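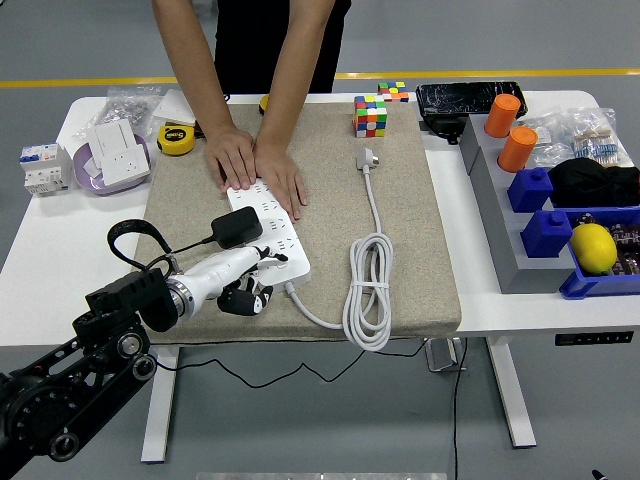
4. Practicing the unplug task with the Gestine hand

This is the fun part of setup! By now the arm is homed and the hand is bolted to its flange, so you can give it a real job: pulling a power adapter out of a power strip.

1. Lay the strip on the pad at a slant. Leave the strip's own cord tied up and its plug out of the wall. The strip must stay dead for the whole section.

2. Push a square adapter fully into one socket and lead its cable off to the side, away from the fingers.

3. Have your helper stand across the table and press the strip down with both hands, well up toward the far end.

4. Start the Howlader program at the slowest speed and let the hand hover over the sockets for 2 seconds. Check the fingertips now - it's much easier than after they close.

5. Press Run. If the fingers slip, stop, raise the grip setting one step and go again.

Caution: Keep one person at the stop button whenever a helper's hands are on the table. Helpers let go only after the arm has parked.

Note: Sibusiso Fourie on our bench team likes to run this nearly 1000 times before changing fingertips, and the grip log makes great reading. Look for error 2775, which means the wrist strap is too tight. Loosen it a little and repeat from step 4.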